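Notes for the Pennington evening, February 8, 2025
Talk: Household papers that another person can find
Speaker: Loredana Bortolotti

Speak slowly. I speed up when I am nervous, and then the accent gets stronger. Water on the left side. Kirsty Whitcombe gives me a sign when I have five minutes left.

## Opening

Begin with my aunt's kitchen. When she went to the hospital in December, my cousin asked me to find her home insurance policy. I knew the apartment since childhood. I needed the whole afternoon, and I found the policy inside a cookbook, at the page for rabbit.

Wait for the laugh, if it comes. Then say that my aunt was a very orderly woman. She could find every paper in that home in less than a minute. Her system worked perfectly as long as she was the one who used it.

The question for tonight: if you were away for two weeks and could not answer the telephone, could your neighbor find the paper that stops the water company from making a mistake?

Do not answer it. Leave a small silence and go on.

## What I mean by papers

Say clearly that I will not speak about family photographs or love letters. People always ask. Those are a different kind of keeping, and Rakiya Idahosa gives a very good talk about them in the spring.

I speak about the boring ones:

- insurance, rental contract or house deed
- bank and pension letters
- medical letters, vaccination cards, prescriptions for glasses
- the car
- guarantees and instruction booklets (these are always too many)
- anything with a stamp on it

Mention that I once scanned everything. The folder on my computer has 2187 files, and most of them have names like "scan" and then a long number. Scanning gave me a second mess which does not get dusty. I still search in the paper first.

## Sorting by the question

Most advice says to sort by who sent the letter. I did this for years. The trouble is that the person who searches does not know who sent it. My husband would never think of the name Tivach when the boiler is broken, he would think "boiler".

So I ask people to write on the divider the question that brings somebody there:

- "The heating is broken"
- "I need to prove that I live here"
- "The doctor asks what she takes"
- "We had an accident with the car"

Give the example of Ekene Nwosu, with his permission. He runs a small bicycle shop in Pallow and kept the papers of the shop and of the family together in one big folder. He sorted them again by questions, and his daughter helped with the words on the dividers. Her words were much better than his. "Dad's back" is now a category. It contains the physiotherapist, the sick notes and the receipt for the mattress.

Also say: a paper can answer two questions. Put the paper behind one and a note behind the other, with the sentence "look under heating". Copying the paper is possible too, but then the old copy stays there when the new one comes.

## The place

People spend a lot of money at this point, and I did too. I owned a hanging file system with metal rails and I hated the noise of it.

What I recommend is something small which stands where you open the mail. For most people this is the kitchen or the hallway. A box is fine. A small chest of drawers is better, I think, because a drawer can be opened with one hand while you hold the telephone in the other. It does not need to look like an office. A cube of light oak with the grain showing can stand on a table in the living room and visitors will not ask about it.

Keep the upper drawer for what is still open: the bill to pay, the form to sign, the appointment letter. Everything which is finished goes lower. If the upper drawer does not close, it is time to sit down with a coffee.

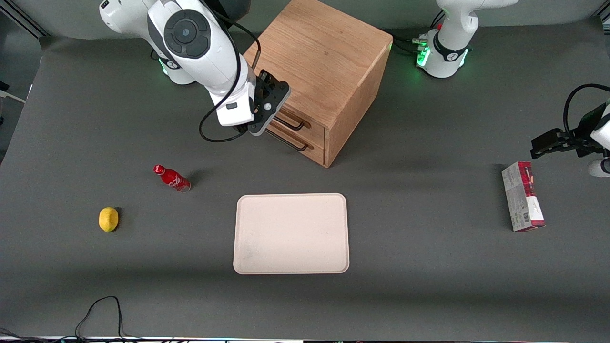 ## The one sheet

This is the most important part. If I am late, cut the section before and not this one.

One sheet of paper, handwritten or printed, large letters. It lies on top in the upper drawer. On it:

1. Where the key is, if something is locked.
2. Who to call first, with the number written out. The phone may be dead or locked with a code.
3. The list of questions, in the same words as on the dividers.
4. What is not here. For example "the will is with the lawyer in Skolthorpe".
5. The date when you last read the sheet.

Explain number four with care. When a paper is missing, the family searches longer than for anything else, since they cannot know when to stop. One line saves them this.

Do not write passwords on it. Somebody will ask. My answer is that passwords need their own place, and I am not the right person to advise about them. Uchenna Ojo is sitting in the second row and he has agreed to take these questions after the talk - point to him.

## What to throw away

Short. The rules about how long to keep tax papers are different from place to place, and I do not want anybody to follow me into a problem. Say: ask the tax office, write the answer on the divider, done.

What I can say safely:

- the instruction booklet of a machine you no longer own can go
- so can the envelope, nearly always
- an old insurance policy should stay until you are sure that no claim is open from that time
- if you are not sure, keep it, but put it at the back

Tell the story of the toaster booklets only if people look awake.

## Exercise

Hand out the cards. Each person writes three questions that someone at home could have during a bad week. Real ones. Give them time, do not talk into it (I always do this!).

Then they swap cards with the neighbor, and the neighbor says in which room they would search. Usually the room is wrong. Let two or three people tell it aloud, not more, otherwise we lose the time for coffee.

## Closing

Back to my aunt. She came home after some weeks. I showed her the new dividers and she read all of them, standing, with her coat on. She corrected the spelling on one of them. The insurance policy she put back into the cookbook, and on the sheet she wrote: "Insurance - see rabbit."

Thank Kirsty for the room. Spare sheets are on the table near the door, and the coffee is in the hallway.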